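Cold extraction and leaching notes, bench book, February

This site uses cookies to remember your settings. Accept all | Manage preferences

Continues from the Gerkel beans. Question is still whether grind size or steep time is doing most of the work in the cold brew, and whether plastic vessels carry any taste into a long steep. Both get mixed up when the vessel is changed halfway, as I did last month, so those results are struck out.

Fixed for this run: 900 g filtered water, one batch of beans, same grinder, no stirring after the first wetting. Steeps of 10 and 21 hours. Three vessels: glass jar, Acuña food tub, Brestar tub. Coffee weighed dry on the small balance, tare checked before each dose. The balance drifts for the first few minutes after switch-on, so leave it running from the start of the session.

Tasting portions go into cups with lids, filled to the same line and left covered until everyone is ready.
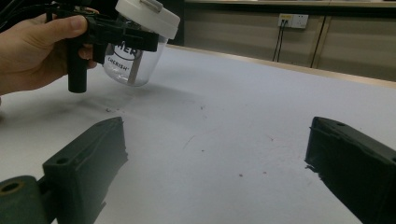 Clear cup, white snap-on lid.

Results at 10 hours. Fine grind reads higher on the refractometer than coarse in all vessels, and the gap is larger than anything seen between vessels. Coarse in glass was thin and slightly sour. Fine in glass was fuller but left silt at the bottom of the cup, even after the paper filter. A second pass through paper removed the silt and some of the body with it. Not worth doing as routine.

Results at 21 hours. Coarse has caught up most of the way. Fine has barely moved in strength but the finish is drier and woody – I would call it over-steeped, two others at the bench did not object to it. Time matters for the coarse grind and hardly at all for the fine. Write that up as provisional until it has been repeated with a second bag.

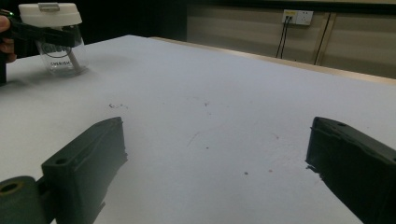 Blanks were plain water, same vessels, same hours, no coffee. Glass blank: nothing. Acuña blank: nothing at 10 hours, faint at 21, and I am not certain I would have picked it out without knowing. Brestar blank: clear plastic note at 21, also in the smell when the lid comes off. That tub was new. It had one wash in warm water and no soak.

Repeated the Brestar blank after a night with bicarbonate solution and two rinses. The note was much weaker. Either the soak works or the tub simply needed airing, and the present run cannot separate the two. Needs a second new tub, aired only.
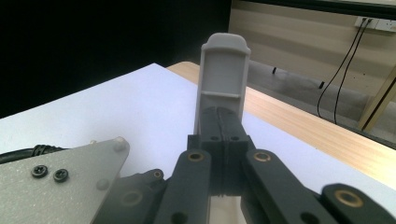

Upright grey part, layered surface, recessed face.

Temperature log for the cold cabinet is patchy. The probe was on the top shelf and the vessels were on the middle one, and the door was opened several times in the afternoon. Move the probe into a water-filled jar beside the vessels before the next run. Ekholm method sheet asks for this anyway and I had missed the line. 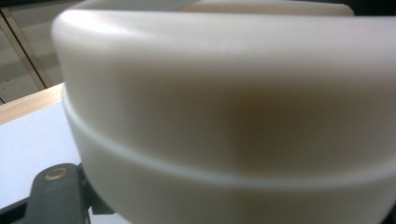

Refractometer was zeroed with tap water on the first morning and filtered water after that. Checked both: the difference is below what the display can show, so the early readings stand.

To do:
– second bag, coarse only, both times
– order one more Brestar tub, air it, no soak
– blind the blanks, codes on the base of each cup
– new paper filters, the present box is nearly out
– copy the corrected readings into the shared sheet and delete the old tab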